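The man who runs the only bakery in Narnenley does not believe in sourdough as a cure for anything. He has been told it settles the stomach, clears the skin and adds years to your life, usually by people holding a loaf they paid too much for.

"It's bread," he says. "It's good bread, if you let it rise long enough. I've never had anyone come back and say their knees were better."

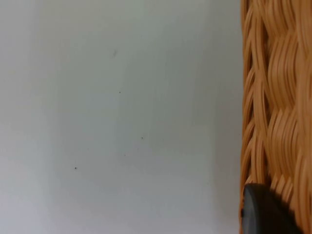 Charlotte Ellery-Marsh

May 28, 2024

Print this article | E-mail to a friend

I went to see him after reading the packaging on a Notalik loaf, which promised a starter "kept alive since 1831". He laughed at that for quite a while.

"Kept alive by whom? You feed it flour every day. After a month there's hardly a crumb in it of what you began with. Mine came out of a jam jar last October and I'd defy them to taste the difference."

I put it to him that customers like a story. He accepts that they do, and that a bit of history shifts stock, but he doesn't see why he should have to tell one.
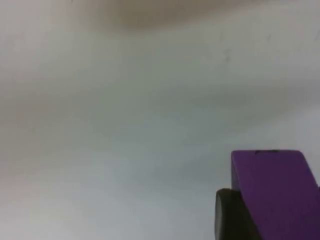

His own white sourdough takes about 13 hours from mixing to oven. He has tried shorter and wasn't pleased. He has also tried much longer, on the advice of a course in Lendivden, and got something he describes as "vinegar with a crust".

What about the supermarkets? "Read the label. If there's yeast in it, and half the time there is, they should call it something else. I don't mind them selling it. I mind the word."

I am less sure the word can be saved. Campos, the café across the road, sells a "sourdough-style" toastie, and there was a queue for it when I arrived. 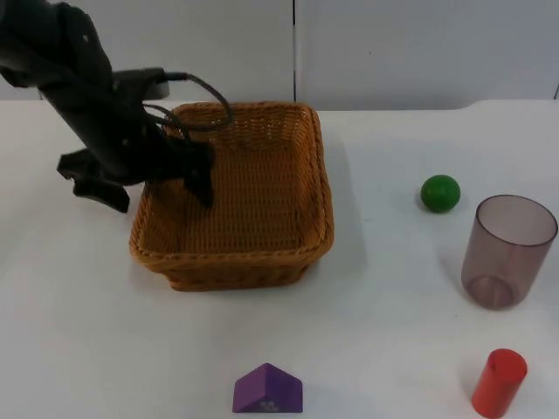

He shrugged when I mentioned this. He has eaten the toastie and says the cheese was fine. By 10 he had sold out of everything except the rye, which he says people admire and don't buy.

Comments (9) | Shares (13)

Contact us | © Narnenley Table | Back to top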